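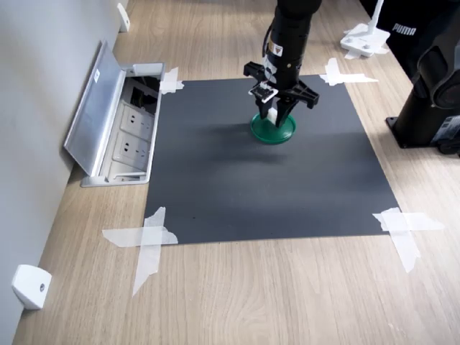 Uvavdale support asked first if we changed the gripper force after the last update, because 455 is not the value they ship.

Yes, we changed it. The default is 500 and we lowered it to 455 in the Skakum settings panel. I put it back to 500 and the fault is the same, so please do not close the ticket for this reason.

Fault: during the task "place the small block in the green lid", the controller reports GRASP OK while the fingers hold nothing. The program then goes on to the place step as if all is normal.

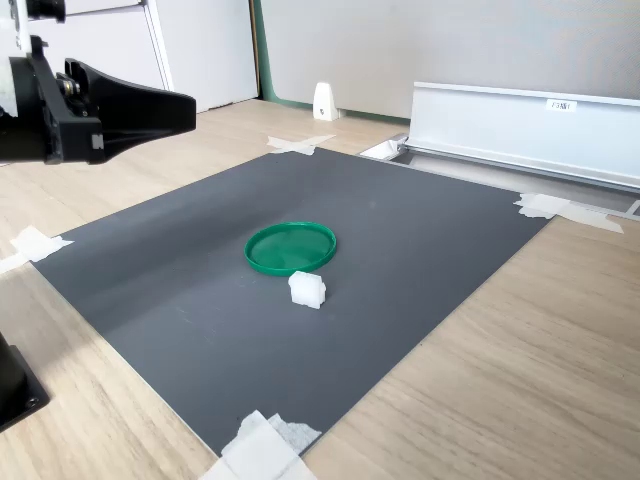

It happened 14 times in 3,000 cycles. The log shows no warning before it. I compared the finger position in the good and the bad cycles, and in the bad ones the value is frozen from the cycle before – it does not refresh at all.

Already tried:
Restarted the controller, no change.
Changed the gripper cable, no change.
Ran the homing routine again, no change.

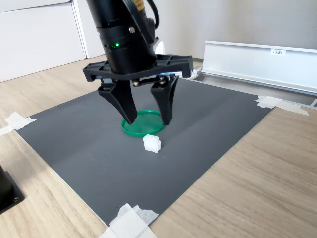 With the Baláž driver in slow mode I could not repeat the fault, but I ran it only for one short test. My guess is that the status message arrives too late and the old one is read again.

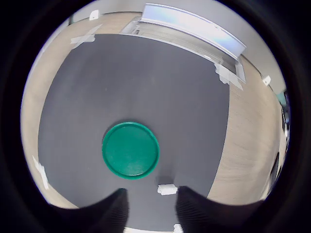
The log is attached. Until there is a fix we stay in slow mode, with a person next to the stop button. Please tell me if the September driver changes how the status is read.

Status: waiting for vendor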